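Shrinkflation in the biscuit aisle, or are we imagining it? 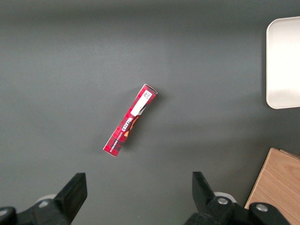 The red tartan box, on the dark table.

Posted by drybiscuit, 11 May 2026

Every few weeks somebody in my family announces that a packet of something has shrunk. My mum does it with tissues. My brother does it with tinned tuna, and he'll hold the tin up to the light like he's valuing a gem. I've always nodded along, but I've started to wonder how much of it is real and how much is us having a whinge because prices have gone up and we need a villain.

So I'm asking for evidence. Not "I swear they used to be bigger when I was a kid", because when I was a kid my hands were smaller and so was my idea of a serve. I mean a receipt, an old wrapper, a weight written down somewhere. Biscuits in particular, because that's where I hear it most, but I'll take cereal, coffee, washing powder, whatever you've got.

My own position is that it happens, but a lot less than people claim, and that most of the outrage comes from memory. Happy to be shown up.

Posted by Kettleside

You're kidding, surely. Go and stand in any supermarket. Chip packets are mostly air, chocolate blocks have gone thin, and the biscuit trays have those big moulded gaps between each one so you get half a sleeve in a full-sized box. It isn't memory. It's right in front of you.

Posted by drybiscuit

The gaps in the tray prove there are gaps in the tray. Were they there ten years ago? Do you have an old tray?

Posted by Kettleside

Who keeps an old tray?

Posted by drybiscuit

Well, that's my problem in a nutshell.

Posted by Nuvico_Ute

I keep wrappers. Not trays, but wrappers and the flat bits of cardboard, in a folder, because I used to do paper collage and never got around to throwing them out. I went through it last night. Two brands of plain sweet biscuit that I still buy. One is the same weight to the gram. The other has dropped by 22 grams.

So there you go, one each way. I don't know the year of the older ones, except that they were in with things from before we moved house.

Posted by Sal of the Hills

Good on you for looking. I'd point out the one that dropped might have changed recipe at the same time. Ours did that here, they took out one sort of fat and put in another and the whole biscuit came out flatter and lighter. Cheaper to make too, I'd bet. That's a different trick from cutting the size but it lands in the same place.

Posted by drybiscuit

Thanks Ute, that's exactly what I was after. Half marks to each side, though a sample of two isn't much.

Sal, is the recipe thing something you read on the label or something you tasted? Because I've been in taste arguments before and they go nowhere.

Posted by Sal of the Hills

Read the ingredients. I have a kid with an allergy so I read every label every time, even on things we've bought for years. You'd be amazed what gets swapped with no notice on the front. The front only ever tells you "new look".

Posted by Shih-chieh Au

I worked in grocery buying for a while, at a small chain called Rallura that has since been sold. I'll try to be fair to both sides.

Size cuts are real and they're planned well ahead. The supplier comes to you with a sheet that has the old weight, the new weight, the new barcode and a shelf price that hasn't moved. The sheet never says "smaller". It says "optimised" or "right-sized". We had one confectionery supplier, Usuga, who brought us a pack going down in weight and up in price in the same month, and called the whole thing a refresh.

But drybiscuit has a point too. We also got complaint letters about products that hadn't changed at all. Same weight, same pack, same factory. People were certain. One customer wrote to us over and over about a jar of jam that had been the same jar since before I started. When I pulled the record for her she told me the record was wrong.

Posted by Kettleside

Maybe the record was wrong.

Posted by Shih-chieh Au

It was a glass jar with the volume moulded into the base. She had one in her pantry.

Posted by Kettleside

Fine. But you've just told us the sheets are real, so I don't see why the jam lady gets as much room as the suppliers do. One is a confused customer and the other is a business doing it to everyone on purpose.

Posted by drybiscuit

She gets room because the question was how much of the complaining is accurate. I never said companies were angels.

Posted by Rumton Road Grocer

Small shop owner here. What gets me is that we cop the blame. People bring a packet to the counter and wave it at me as though I've been out the back nibbling the ends off. I don't set the weight. Half the time I only find out because the carton doesn't fit the shelf the way it used to.

Unit pricing is your friend. Look at the price per 100 grams and ignore everything else on the ticket. If you write that figure down for the dozen or so things you always buy, you'll catch any change inside a month and you won't need to argue about memory.

Posted by pelican_brief_case

Unit pricing only helps if it's there. Our local has it in print so small I have to crouch, and for specials they often leave it off, at exactly the moment you'd want it. And it switches units. One coffee is per 100 grams, the one beside it is per kilo. I can move a decimal point, but my dad won't bother, and I don't think he should have to.

Posted by Rumton Road Grocer

Yes, the mixed units are a pain, I'll give you that. Small stores like mine don't all have to show it, depending on where you are. I do it anyway because I got sick of being asked.

Posted by Sal of the Hills

What about gift packs? I reckon that's the worst of the lot and it never comes up. The fancy shortbread that turns up for Christmas and Mother's Day, the narrow tartan boxes and so on. You pay for the box. I've had ones where the biscuits slid from one end to the other when you tipped it.

Posted by drybiscuit

I'd call that ordinary gift pricing. A smaller pack that was always small hasn't shrunk. It's poor value, and you're free not to buy it, but it's a separate gripe.

Posted by Sal of the Hills

It's the same gripe from where I'm sitting. Less food, more cardboard, same money.

Posted by Nuvico_Ute

I'm with Sal on this one, a bit. If the everyday packs shrink and the gift packs were always dear, then the gap between them closes and the gift pack starts to look reasonable. Which suits the people selling gift packs.

Posted by drybiscuit

That's a nice theory. Has anyone got prices for it?

Posted by Kettleside

Here we go again.

Posted by pelican_brief_case

I do have some prices. I keep my online grocery orders, all 503 of them, because the account never deletes anything. You can search by product. Our usual crackers have gone from 250 grams to 225 and the price went up twice over the same stretch. The tea bags haven't changed in count. Dishwashing tablets are down 8 to the box, and that one surprised me, I'd had no idea. The oats are the same. The yoghurt I couldn't work out because they changed the name and I can't tell if it's the same thing.

So some yes, some no, and the one I'd have sworn had shrunk (the tea) was fine.

Posted by drybiscuit

This is the best post in the thread. If other people have order histories going back a fair way, please have a look. Pick the products before you search, so you aren't just hunting for the bad ones.

Posted by Kettleside

I've just been through mine. I picked five before I looked, as instructed, sir. Three smaller, two the same. I'd have said five out of five.

I still say three is plenty. If someone took three of my five favourite shirts and cut the sleeves off I wouldn't be praising the other two.

Posted by Shih-chieh Au

Three in five is higher than I'd have guessed, for what it's worth. Were any of them store brand? In my time the house brands tended to hold the weight and put the price up, because they didn't want the bother of new packaging.

Posted by Kettleside

One was, and it was one of the two that hadn't changed. Price is up though.

Posted by Rumton Road Grocer

Matches what I see. I'm doing a full price check of the shop in June, so I'll go through my old invoices while I'm at it and post the carton weights for biscuits. The invoices are in a box under the stairs and some of them have faded to nothing, so don't expect miracles.

Posted by drybiscuit

I'd be very glad of that, thanks. I'll move a little. It's more common than I thought, at least in crackers and dishwasher tablets. I'm not giving you the tuna, because my brother still hasn't produced a single tin.

Contact the moderators | Forum rules | Copyright the forum and its posters | Back to top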